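Zodeo Flimutau – cola de madeira para interiores, frasco de 425 g

Início > Oficina > Colas e vedantes > Colas de madeira

Disponível. Envio no próprio dia para encomendas feitas até às 15h00. Ao sábado também recebemos encomendas, mas ficam a descansar até segunda-feira, como toda a gente.

A Flimutau é uma cola branca para madeira e derivados. Cola cadeiras que abanam, gavetas que se desfazem nas mãos, molduras, caixas de costura e aquela perna de mesa que anda há dois anos calçada com um cartão dobrado. Não cola telemóveis, solas de sapato nem relações familiares. Para as solas temos outra secção.

É a cola que usamos na nossa própria bancada, o que vale o que vale: também usamos um rádio que só apanha uma estação.

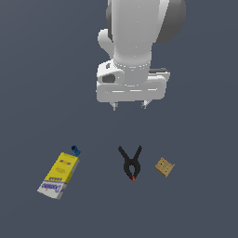
A consistência é mais espessa do que a da versão antiga. Quem conheceu a anterior lembra-se de a ver escorrer pela perna da cadeira até ao tapete. Esta fica onde a põem durante o tempo necessário para procurar o grampo, que há de estar na outra gaveta. O bico tem uma tampa de rosca presa ao frasco. Recebemos duas reclamações sobre a tampa presa e perto de zero sobre tampas perdidas, de modo que fica assim.

Modo de emprego

Raspar a cola velha. Toda. Sabemos que apetece pôr a nova por cima. Aplicar uma camada fina numa das faces, juntar as peças e apertar. Limpar o excesso com um pano húmido antes que seque; depois de seco sai com formão e vocabulário. Deixar apertado 40 minutos e não sentar ninguém na cadeira até ao dia seguinte, incluindo o cunhado que quer experimentar.

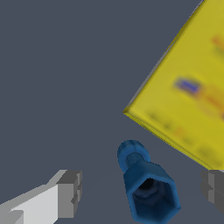 Uma caixa amarela sobre fundo cinzento-ardósia.

Abaixo dos 10 graus a cola não pega como deve ser. Se a oficina é a garagem e estamos em fevereiro, traga a cadeira para a cozinha.

Características

Conteúdo: 425 g
Cor: branca no frasco, transparente depois de seca
Tempo de aperto: 40 minutos
Utilização: interior
Limpeza: água, enquanto fresca
Validade: 2 anos, com o frasco fechado
Referência: Majumder 3000

Não, não sabemos porque é que a referência se chama Majumder. Já vinha assim no catálogo e mudá-la obrigava a refazer as etiquetas.

Perguntas que nos fazem ao balcão

Serve para o banco do jardim?
Não. Para exterior temos a Woltus, mais cara e com um cheiro que se nota. O banco aguenta a chuva e o cliente aguenta o cheiro.

Posso pintar por cima?
Sim, depois de bem seca. Com velatura ou verniz transparente, os restos de cola aparecem como manchas claras. Lixe primeiro.

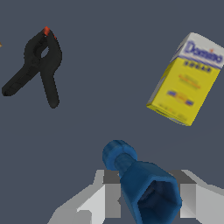 E se não tiver grampos?
Corda e um pau para a torcer resolvem a maior parte das cadeiras. Fita de pintor serve para peças leves. A pilha de enciclopédias é um clássico, mas escorrega, e o volume de M a P acaba sempre colado ao tampo.

O frasco endureceu, trocam?
Se chegou duro, trocamos. Se esteve aberto desde o verão na varanda, damos os pêsames e fazemos a encomenda seguinte.

Devoluções

Frascos fechados, com talão. Frascos meio usados só se tiverem defeito, e ter colado a peça ao contrário não conta.

Produtos relacionados

Woltus exterior, 425 g
Pincel de cerda para cola
Espátula de limpeza Zodeo
Lixa em folha, vários grãos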